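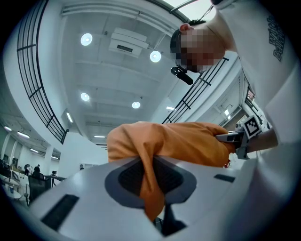
실내 환경 관리 실습 5주차 강의 자료
주제: 의자 등받이의 건식 및 습식 닦기
담당: Nazanin Khosravi
배포일: 10/26/21

1. 범위
본 자료는 플라스틱 등받이와 메시 패널이 결합된 의자의 표면 청소를 다룬다. 좌판 패브릭 세탁과 캐스터 분해는 다음 단원에서 다루므로 제외한다. 용어는 교재 Fondstead 2장의 표기를 따른다.

2. 표면 구분
등받이는 재질과 형상에 따라 구역을 나누어 작업한다.
경질면: 플라스틱 외곽부. 손자국과 피지 오염이 주를 이룬다.
메시면: 섬유 먼지가 격자 사이에 끼며, 문지르면 안쪽으로 밀려 들어간다.
개구부: 슬롯, 손잡이 구멍, 부품 접합선. 모서리에 먼지가 띠 형태로 쌓인다.
지지부: 등받이 아래쪽 기둥과 연결부.

3. 천의 준비
극세사 천을 기본으로 한다. 평평한 면에는 천을 네 겹으로 접어 쓰고, 한 면이 오염되면 뒤집거나 다시 접는다. 굴곡부와 메시 둘레에는 천을 뭉쳐 쥐는 방식이 허용된다. 뭉쳐 쥔 경우 늘어진 자락이 이미 닦은 면에 닿지 않도록 한다. 실습실 천은 색상별로 용도가 지정되어 있다. 주황색은 가구, 회색은 바닥 인접부에 사용하며 혼용은 감점 대상이다.

4. 작업 순서
(1) 등받이 상단에서 하단 방향으로 마른 천을 한 방향으로 민다.
(2) 메시면은 누르지 말고 가볍게 두드려 먼지를 옮겨 붙인다. 남은 먼지는 솔 노즐로 흡입한다.
(3) 슬롯은 천 모서리를 검지에 감아 안쪽 테두리를 따라 한 바퀴 돌린다.
(4) 경질면에 한하여 Druvik 중성 세정액을 천에 분무한 뒤 닦는다. 의자에 직접 분무하지 않는다.
(5) 물을 적셔 꼭 짠 천으로 잔류 세정액을 제거하고 마른 천으로 마무리한다.
(6) 지지부는 마지막에 닦고, 사용한 천은 즉시 회수함에 넣는다.

5. 유의 사항
흰색 플라스틱에는 연마 성분이 있는 세제를 쓰지 않는다. 미세 흠집에 오염이 고착되면 이후 세척으로 복원되지 않는다. 알코올은 농도와 관계없이 이번 실습에서 사용하지 않는다. 등받이가 젖혀지는 모델은 잠금 레버를 확인한 후 시작한다. 천장 조명 아래에서는 정면 관찰만으로 얼룩이 잘 드러나지 않으므로 시선을 비스듬히 낮추어 검사한다.

6. 평가
의자 1대당 제한 시간은 6분이다. 검사 항목은 경질면 얼룩, 메시 잔류 먼지, 슬롯 테두리, 세정액 자국, 천의 구분 사용이다. 시간을 초과해도 작업은 끝까지 마치고 실제 소요 시간을 기록지에 적는다.

7. 과제
Fleltura 열람실의 의자 중 하나를 골라 표면 구역도를 작성한다. 구역마다 예상 오염원과 적용할 천의 접기 방식을 표기할 것. 분량은 A4 2쪽 이내, 제출처는 Adugna 과제함.

참고: Fondstead 2장 표면 재질별 세정, 부록의 세정액 희석표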